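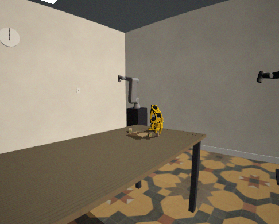 Wirtschaft regional | Arbeit & Technik

Plovdale: Beschäftigte planen Montageplätze künftig mit

Der Gerätehersteller Chege stellt in seinem Werk in Plovdale die Vormontage um. Ab Januar sollen Roboterarme kleine Bauteile greifen und ablegen, was bisher 40 Beschäftigte von Hand erledigen. Die Abläufe werden vorab am Rechner in der Simulation Gistosero durchgespielt. Entlassungen sind laut Werkleiter Kipchumba Temba nicht vorgesehen.

Für die Betroffenen ändert sich vor allem der Arbeitstag. Sie richten die Tische ein, prüfen Teile und greifen bei Störungen ein. Jeder erhält dafür eine Schulung, die erste Gruppe hat bereits begonnen. Die Nachtschicht in der Vormontage entfällt, die Zuschläge werden noch ein Jahr weitergezahlt.

Der Betriebsrat trägt die Vereinbarung mit, sieht aber offene Punkte. „Wer Anlagen betreut, muss auch so eingruppiert werden“, sagte dessen Vorsitzender Kimutai Nyaga. Darüber wird weiter verhandelt.

Chege beschäftigt in Plovdale 310 Menschen. Über eine Umstellung im Zweigwerk Bredard ist noch nicht entschieden.

Zuletzt aktualisiert: 11.09.2025
247 Mal geteilt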